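Daltell Works Canteen and Bench Shop
Chore Machine Readiness Checklist, with comments
Sheet 10 in the series
Filled in by the bench shop supervisor

Before you start reading: this is the same sheet we use for the floor sweeper and the pallet wrapper, with a few extra lines added because a machine that picks things up needs more looking at than a machine that goes round in circles. Marks are Pass, Pass with comment, Not yet, or Not tried. A "Not yet" is no disgrace. We had three of them against the dishwasher when it came in, and I wouldn't be without it now.

The question I was given was whether the Talto arm could take over some of the small daily chores in the bench shop and the canteen, and if so which, and how soon. I have tried to answer it fairly. I like the thing, I should say so at the start, and I have had to be a bit stern with myself in places.

PART A. THE SPOT WHERE IT WORKS

A1. Table bolted down and level
Pass. Checked with the long level both ways. The table was made for us by Pinheiro and it is heavier than it looks, so please don't try to shift it on your own.

A2. Hazard tape present and stuck down
Pass with comment. It is lifting at one corner by the store cupboard where the trolley catches it. I pressed it back and it held, but it wants a fresh length before the winter shutdown.

A3. Cables out of the walkway
Pass with comment. Fine on the day. I would still like a proper floor cover there. We all know our way round that table, but the delivery drivers don't, and they come in carrying boxes they can't see over.

A4. Stop button within reach from either side
Not yet. There is one button and it is on the window side. If you are standing at the sink you have to walk round the whole table to get at it, and that is too far. A second one has been ordered. Until it is fitted, two people in the room whenever the arm is switched on, please, and one of them on the window side.

A5. Lighting
Pass with comment. Good in the morning. After 3 pm the sun comes in low across the table and the arm starts dithering over anything shiny. We pulled the blind and it settled down again. I can't swear the blind was the cure, but it's worth doing.

A6. Floor clean and dry
Pass. Swept before and after.

PART B. THE MACHINE ITSELF

B1. Covers on, no loose fixings
Pass. All checked by hand with the power off.

B2. Speed limit set
Pass. Set to the slow setting and the key taken out. The key lives in my drawer, in the mint tin.

B3. Stops when touched
Pass with comment. I leaned on it with a rolled-up oven glove, ten times or so, from various directions. It stopped every time. From behind, it took a little more of a push than I would have liked, though nothing that would bruise you. Nolar, who did the installation, say that can be adjusted and will look at it on their next visit.

B4. Comes back sensibly after a stop
Not yet. This is the one that bothers me most, so forgive me for going on a bit. After a stop it wants to pick up exactly where it left off, and if you have moved something in the meantime -- which you will have done, that being the usual reason for stopping it -- it goes for the place where the thing used to be. With a wooden spoon this is only comical. With a glass jug it would be a nuisance, and I'd rather not find out with a knife. Always clear the table and start the job afresh after any stop.

B5. Noise
Pass. Quieter than the extractor fan. You can hold a conversation next to it.

B6. Can be wiped down
Pass with comment. The outside, yes, with a damp cloth. There are some narrow gaps at the joints where flour would collect and I wouldn't fancy getting it out again. That is another reason to keep it away from the baking end.

PART C. THE CHORES, ONE BY ONE

C1. Sorting clean cutlery into the tray
Pass with comment. Its best work in the canteen by a good margin. It is slow, slower than any of us, but it goes on steadily and doesn't wander off to look at its phone. Teaspoons that nest together still beat it. It picks up the pair as one and puts both in the teaspoon slot, so no harm done, but two dessert spoons stuck to a teaspoon will end up goodness knows where.

C2. Stacking cups
Not yet. It stacks them very well up to three. The fourth goes on crooked. I have asked for the job to be limited to three and then we can mark it again.

C3. Wiping the table
Not yet. It moves the cloth about with great determination and leaves the crumbs in a tidy line at the far end. Nothing in it knows to lift the crumbs off. There is also the matter of rinsing the cloth, which somebody has to do for it, and by the time you have walked over, wrung the cloth out and put it back you could have wiped the table yourself and had a sit down.

C4. Folding tea towels
Not tried. We had a folding attempt at the Nolar showroom in January and I was impressed, but their towels were all the same size and freshly ironed. Ours are neither. I'd like to try it with our own before I say anything.

C5. Putting loose screws back in the right bins
Pass with comment. Passed for the big ones. Anything smaller than a pea it fumbles. We gave it a mixed tub of 419 fixings from the bottom drawer and it put 97 in the proper bins before I called a halt for lunch. I was pleased with that, though I noticed it had gone for all the easy ones first, as you or I would.

C6. Returning hand tools to the shadow board
Not yet. It can find the right outline. It can't hang a thing on a hook, or it can, but it lets go a moment early.

C7. Emptying the small bins
Not tried, and I am in no hurry. A bin bag is a horrible object even for a person.

C8. Fetching and carrying
Does not apply. It is fixed to one spot. I mention it only because I've been asked by nearly everybody whether it will bring them their tea.

PART D. PRACTICE PIECES

Every new job starts on the practice pieces before it is allowed near anything of ours. I know some of you think of this as playing with bricks, and I did too for the first week. I have come round to it. A plastic block doesn't break, doesn't cut and doesn't cost anything, and a machine which can't put a block where you want it has no business with a mug.
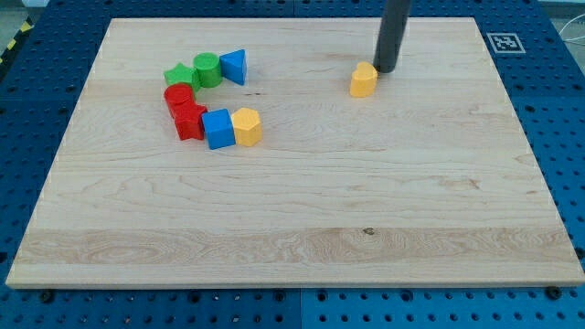

Daltell bench shop, January

D1. Pieces sound, no chips or sharp edges
Pass. The hearts and stars get the most knocks on their points, so run a thumb round those in particular. The rounded and flat-sided ones look after themselves.

D2. Board flat on the table, not rocking
Pass. The maple board sits nicely over the holes. Please don't use it for cutting sandwiches on. It has a lovely swirl in the grain along one side and I should be sorry to see it scored.

D3. Square marker beside the board clean and uncovered
Pass. Wipe with a dry cloth only. Don't stand your cup on it.

D4. Can pick out one named shape from a mixed group
Pass with comment. It is sound when the pieces have some air between them. Where one leans up close against another, as the red star and the red cylinder do, I would watch it carefully. Two things of the same colour huddled together are the nearest the practice pieces come to our teaspoons, and I think the two problems are really one problem. If Nolar can get on top of it with the blocks, I expect C1 will come right by itself.

D5. Can approach a piece standing on its own without knocking it
Pass. I tried this with the yellow heart well away from the others, and again with the hexagon. Tall cylinders are a different matter and should be left until the hand-off speed has been looked at.

D6. Puts the piece down and lets go cleanly
Pass with comment. Same little fault as the tool board, letting go a shade too early. On a flat board it doesn't matter, the block just drops a hair and stays put. It would matter with soup.

D7. All pieces back in the tub at the end
Pass. Done by hand, by me.

PART E. HOURS AND UPKEEP

E1. Running hours logged
Pass with comment. The book is by the kettle. Some entries are in pencil and a couple have had tea on them. The first big service falls at 2,000 hours and we're nowhere near it yet, but I want the book right from the beginning so that we aren't guessing later on.

E2. Grips checked for wear
Pass. Spare set in the labelled box on the second shelf.

E3. Everyone who uses it has been shown how
Not yet. The morning people have. The late shift have only had the short version from me at handover, with their coats on, and that doesn't count. I'll stay on one evening and do it properly, and I will bring cake.

SUMMARY FOR THE OFFICE

Cleared for use with someone present: C1 cutlery, C5 large fixings only, and all the practice work in Part D.

Not cleared: cups above three, wiping, tool board, anything hot, anything sharp, anything made of glass.

To be put right before the next sheet: second stop button (A4), restart after a stop (B4), late shift training (E3). The tape and the floor cover can follow on when there is money for them.

As to the larger question of whether it can do the chores yet, my answer is that it can do one and a half of them, slowly, with one of us standing by. That is more than it could do when it arrived. I would keep it, and I'd keep the rota on the wall as well.

Next check due after the Nolar visit. Comments on the back of this sheet, please, and not on sticky notes, which fall off in the steam.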